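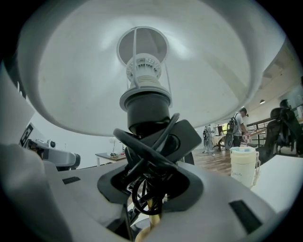
Is the Bremham lighting works open day worth the trip if you are not in the trade?

It is worth it for anyone who likes seeing how ordinary things get made, and you don't need to know anything about lighting beforehand. Allow a full morning. Entry is free but you have to book.

I went in March with my neighbour Brodie Ashby, who was after a replacement shade for her mother's hall. The works is on the Bolger road, 14 miles from us, and the bus stops at the gate. We were given visitor badges and put in the second group.

The tour begins in the metal shop, where stems and bases are turned and pressed. It was loud and we were told to keep our ear defenders on until the double doors. Next is the shade room. Fabric shades are still rolled by hand over a former, and one of the women there let us try the glue brush. Mine came out crooked. She said a new starter needs 80 shades before they stop being checked one by one.

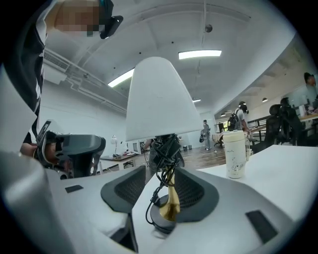 After the shade room we went up to wiring and testing, which I found the most interesting part. Wiremu Henare took us round. He has worked there since the firm was called Jotalach and he answered every question, including a long one from a man about plug fuses. Each lamp is tested for its earth and insulation, then left switched on for 90 minutes before it goes to packing. Failures go back down to the wirer with a yellow ticket.

The canteen was open to visitors. Tea was 80p and the cheese scones had gone by eleven. There is a seconds shop across the yard, cash or card, and prices are marked on the base. Brodie found a cream shade from the old Mikodholm range for £14 with a small mark near the seam. I bought 2 spare bulbs.

Parking is on grass and was soft in places. The upstairs part has no lift, so ask when you book if stairs are a problem. The next open day had not been fixed when we left, but they take names at the gatehouse.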